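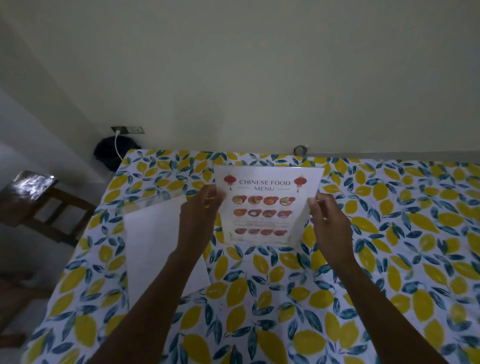 Figure 2: Laminated menu card headed "CHINESE FOOD MENU", held in both hands.

4. Setting your daily energy target

The Nosent Kan stores one energy target per user profile. The target is shown in kilojoules on the wrist unit and cannot be changed during a recorded walk or swim.

4.1 Entering the target

1. Hold the side button until the profile screen opens.
2. Select Energy, then Daily.
3. Enter your body mass in kilograms. Remove shoes and heavy clothing before weighing.
4. Scroll to the target given by your dietitian or GP. The dial moves in steps of 16 kJ – hold the button down to scroll faster.
5. Press once to save. The unit vibrates twice.

Note: The unit will not accept a target below 4000 kJ. If a lower value has been prescribed, leave the field blank and keep a paper record.

4.2 Logging a meal eaten out

1. Select Meals, then Unlisted.
2. Choose a portion size: small, medium or large.
3. Add sauces and drinks as separate entries.
4. Save within two hours of eating. Later entries are credited to the following day.

Note: Unlisted meals are estimates. The daily total is marked with an asterisk when one or more is included.

4.3 Warm-up alert

The alert sounds if your pulse passes 126 beats per minute in the first stage of a session. Slow to a walk until it stops. To change the threshold, see section 6.

CAUTION: Stop exercising and seek medical advice if you feel chest pain, dizziness or unusual shortness of breath. The Kan is not a medical device.

CAUTION: Do not charge the unit while it is on the wrist.

Section revised by Tsz-kin Chung, Nosent product support, Perkville. Replacement straps are posted from the Lelbridge centre.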